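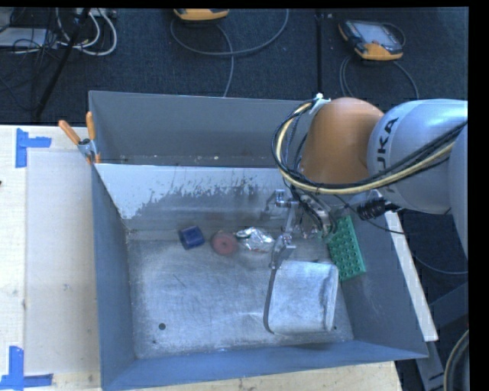

The gray bin on its table, with the blue block and the red ring toward the back.

Grornon bin toys: what's in the set and how I keep it

Hi! I look after the Grornon set, which is the box of small toys and blocks that go in and out of the big metal bin, and this file is my attempt to write down what we have and how it gets laid out. Till Brinkmann kept the old list in his notebook and I've copied over whatever I could read (his sevens look like ones, so check the labels if something seems off).

What's in it

The full set is 18 pieces. Most are plain shapes in one color, blocks and rings mainly, plus a few odd ones that came over from the Baloyi set when we split it up. I kept the everyday names – "red ring", "blue block", "green block" – because the codes on the old list were a pain to say out loud. Folders use the same names with underscores.

Two pieces have been retired. One was a yellow cup with a crack down the side, the other a foam star that had gone crumbly and left bits everywhere. They're still in the item list with "retired" next to them, so please don't reuse their numbers!

The bin

It's sheet metal with sloping sides, so anything round tends to end up on the floor of it sooner or later. The floor is scratched and smeary and I've stopped trying to polish it. I do wipe it with a damp cloth in the morning, then dry it, and that's it. No spray cleaner, please. We used some in February and the streaks were worse than the scratches.

Layouts

There are 4 layout sheets in the layouts folder. "Loose row" is the one I use most. "Heap" is just what it sounds like, tip the tray in and leave it alone. Milagros Ñahui drew "corners" and "spread" and she's the person to ask if the arrows confuse you (they confused me).

Known gaps

The weights column is empty for the Baloyi pieces. Colors are by eye, under the room lights, so don't match paint to them. I also haven't settled whether the ring should be listed as a toy or a shape, and for now it's under both.

Putting things away

Pieces go back in the Prometti tray, big ones at the bottom, and the tray goes on the shelf by the door. If you find a stray piece, leave it in the tray lid and I'll sort it out.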